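Thread on the Zollitz v Stastley semi-final second leg, mostly about the press and the set pieces. Long one. Numbers are my own tagging from the broadcast feed unless I say otherwise.

08/06/2023

1/ First leg finished 1–1 at Stastley, so Zollitz go home level. There is no away goals rule in this competition any more. I have had three replies this week claiming there is. It went two seasons ago. Level after 90 means extra time, then penalties.

2/ Expected shape for Zollitz is 4-2-3-1 without the ball and something closer to 3-2-5 with it. The left back stays home, the right back goes to the touchline and the right winger comes inside. They have built up this way in every league match since the first week of May.

3/ Stastley will be 4-4-2 out of possession. They don't press the keeper. The trigger is the first square pass between centre backs, at which point the near striker curves his run to close off the return and the wide midfielder jumps to the full back.

4/ In the first leg that trigger fired often in the opening half hour and hardly at all after the break. I don't read it as fatigue. Zollitz stopped playing the square pass. The keeper went straight to the holding midfielder or over the top, and the striker had no cue to go on.

5/ Zollitz completed 539 passes in that match. Stastley completed 109 in the attacking half, a fair amount of it in one spell between the hour and the equalizer. Possession was lopsided and the shot count wasn't.

6/ That gap is the reason I'd be careful with the bookmakers' line. Zollitz circulate well in front of a block and then struggle to get a runner behind it. Most of their entries to the box came from the right and most of those were cleared at the near post.
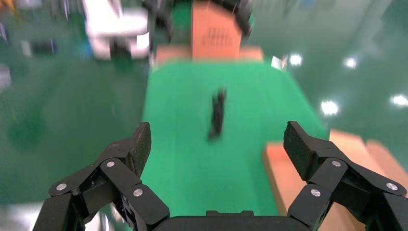
7/ The near post problem can be fixed. The crosser is hitting it from too deep, level with the edge of the area, so the ball arrives flat and the first defender is already set. Ten metres further on and the same defender has to turn toward his own goal.

8/ To get those ten metres the right back needs the inside midfielder to drag the full back in. He did it twice in the first leg. One led to the goal, the other to a corner. The rest of the time he came short for the ball and brought his marker into the very channel they wanted empty.

9/ Team news. Zollitz are without their first-choice left centre back, suspended for two yellows across the quarter-final and the first leg. The replacement is right-footed. Expect his first touch to go back inside, which is exactly the square pass in post 3.

10/ If I were preparing Stastley I would leave him open on purpose for the first few minutes and then spring the press on him. If I were preparing Zollitz I would swap the two centre backs and accept a bit of awkwardness on the other side.

11/ Stastley have everyone available except the backup keeper and a winger with a hamstring strain. The captain trained separately on Tuesday but the club has him listed as fit. I'd start him. Whether he has extra time in his legs is a separate question.

12/ Set pieces. Stastley defend corners with five zonal across the six-yard box and three blockers in front. The weak spot is the space between the second and third zonal players when the delivery is an outswinger. Lirkon scored there in the quarter-final and Shimada hit the bar from the same area in May.

13/ Zollitz take inswingers from both sides — have done all year — and score very little from them. I can't find an outswinger in any of their last nine matches. If they bring one out tonight it will be something they have been working on behind closed doors.

14/ Going the other way, Zollitz mark man for man and get blocked off easily. Stastley run a stack of four at the penalty spot and peel off it. The equalizer in the first leg came from the third man in the stack, whose marker had been screened by a teammate's marker. Legal in my view. The screen was stationary.

15/ Somebody asked about the goalkeepers. The Zollitz keeper has played 501 minutes in this competition and has come off his line for very few crosses in that time. He is good on his line. He is not going to help with the stack.

16/ Stastley's keeper is the better passer and hardly uses it, as they go long from nearly every goal kick. The target is the right-sided striker against the left back. With a right-footed stand-in covering behind, I'd expect even more of that tonight.

17/ Substitutions. Zollitz tend to change both wide players together just after the hour. Stastley hold theirs until the last fifteen minutes. In the first leg this gave Zollitz a stretch with fresh wingers against tired full backs, and they spent it passing across midfield.

18/ Referee lets contact go in midfield and is strict on holding in the box. That slightly favours the side defending corners zonally.

19/ Prediction, for those who only wanted that: 1–1 after 90, Zollitz in extra time. Low confidence. If the stand-in centre back gets through the opening twenty minutes without giving the ball away I would move it to 2–0.

20/ Correction to 12. Shimada hit the bar from an inswinger, so only the Lirkon goal counts as evidence for the outswinger point. The gap is the same one. Thanks to the two accounts who caught it.

21/ Will tag the press triggers by half again and post the table tomorrow afternoon, with the first leg alongside it. Extra time will be tagged separately if it gets that far.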